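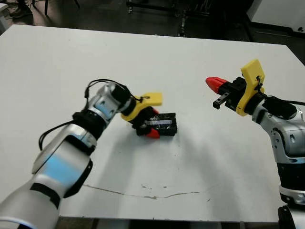 *Slide 1. Black box on the white table.*

Packing tables and dark boxes – notes for the Sesance users' afternoon, 22 June 2024

Leave slide 1 up while people sit down. Start when the door is shut.

Say who I am: Apolline Bodin, packing and returns at Collet. Jérémie Guérin has the second half, on labels, so send label questions to him.

Opening point. Point at the box on the slide. It's black, it's glossy and it has a pale, reflective strip running along the top. A box with that sort of finish is hard to inspect. Under overhead lights you get a bright line, and a scratch can sit inside that line without anyone seeing it. Tilt it a little and look again.

Then the table. White, matte, straight edge at the front. A dark box shows up well on it. When we had grey tops at Collet we lost sight of small black boxes at the back of the bench, mostly late in the shift. We changed the first 3 tables in February and the rest as the money allowed.

Slide 2 – bench plan

Go through it slowly, the print is small.

- Flat boxes and inserts on the left, tape on the right. Left-handers swap it round and that's fine.
- Box stays in the middle of the table until it's closed.
- Scissors have a hook. Use the hook.
- Tissue under the bench. It was on a shelf above and kept sliding off.

Raluca Ursu drew this version. The older one in the handout still has the shelf on it, so tell people to cross it out.

Slide 3 – marks on gloss

We sent out up to 600 glossy boxes a day before Christmas. Fingerprints were the main complaint, then rubbed corners. Cotton gloves helped with the prints but made the tape slow. We ended up with gloves for closing and wiping only, bare hands for everything before.

Wiping: dry cloth, one direction, along the long side. No spray. The Vulloter cloths come in packs of 17, an odd number for sharing between benches. Somebody will ask about paper towel. It leaves dust on black.

Pass the two sample boxes round here, one wiped and one not. Get them back before the break, Solange Millet needs them for the stand.

Slide 4 – stacking

Short slide. Tissue between layers if the lids touch. Don't slide a box out of the middle of a stack, lift the ones above it off first. The Mundex cartons are slightly too wide for ours and the boxes shift about inside, so we fold a strip of card down one side.

If time is short, skip slide 5 (the order form) and say the minimum for plain tissue is 1,000 sheets.

Questions. Jacqueline Aubert has the roaming microphone. Repeat each question before answering, the back row couldn't hear last time.

Hand over to Jérémie. His slides are in the same file, straight after the blank one.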